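Home | News | Features | Kit | Subscribe

Budgeting for a sorting cell: start with the table

Most first-time buyers price the arm and stop there. At Mapplebeck, where Howard Mellor plans equipment spending, the arm was the easy line. The harder work was deciding what the trial bench had to prove before any order was signed.

His brief to the two bidders, Senard and Urville, ran to one page. Mixed goods, two categories, a basket for each, labels written by hand. The bench cost £1774 to set up, with lighting - less than one day of a supplier's engineer on site.

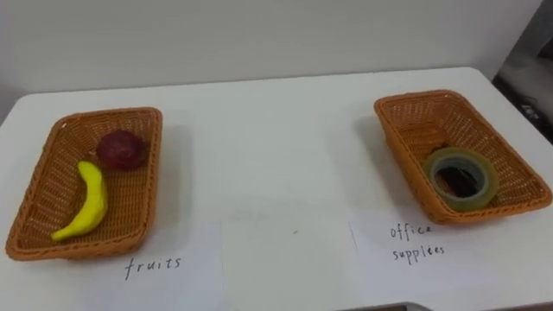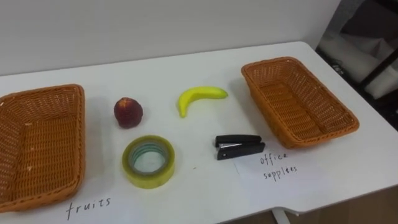

Handwritten labels went into the specification on purpose. Printed codes are easier to read but add a printer, stock and staff time, and Mellor put that at £2666 a year. If a system can work from ordinary words, the line comes out of the budget.

He advises holding back money for grippers. Soft goods, flat goods and anything shiny may each need a different fingertip, and spares are seldom in the first quote. Mapplebeck set aside about 43 per cent of the arm price for tooling, guarding and training. The decision is due in June.

Comments (2)

kestrel55: What about service contracts? Ours came in higher than the tooling.

P. at the bench: Ask for the gripper spares list before the demo. Saved us a second purchase order.

Contact Sallico Features Desk | © Sallico 2018 | Back to top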